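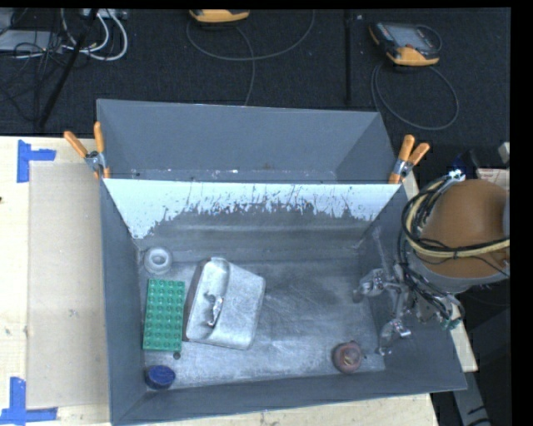 2018-06-24, bench notes, sorting bins

Set the two grey metal bins up on the table again, one behind the other, and clamped them together at the rims with the orange-handled spring clamps. Without the clamps the back one creeps when you lean on it. Two clamps seem to be enough. Thilini would prefer bolts, but we still swap bins too often for that.

Things in the front bin: the small whitish ring, the green brick plate (4 x 8 studs), the big silver-grey container with the shiny metal fitting, plus the rest of the Katska box. The container is the awkward one. It takes up more room than anything else and never sits quite flat, so whatever goes in next to it ends up against a wall. Put it in first next time and see if that helps.

State of the bins. Front one has the pale band along the top of the far wall, scratched through in places and ragged along its lower edge. Unnur wants to strip it back to the metal. I would leave it until December, when we have to empty the shelf anyway. The floor is scuffed bright towards the front, with some dark smudges to the right of the middle. Tried washing-up liquid on a smudge in the old Skurnar bin last week and it did nothing, so don't bother with that here. White flecks on the floor of the back bin, not swept yet.

Timing: 12 rounds of emptying and refilling by hand, 30 minutes altogether including writing up. Three rounds had to be repeated as I lost track of the order on the sheet. Running total in the log is now 1,386.

To do
- brush out the back bin
- ask Unnur if the Itine lids fit these rims
- new label for the Katska box, old one has come off
- Thilini has the spare clamps, get one back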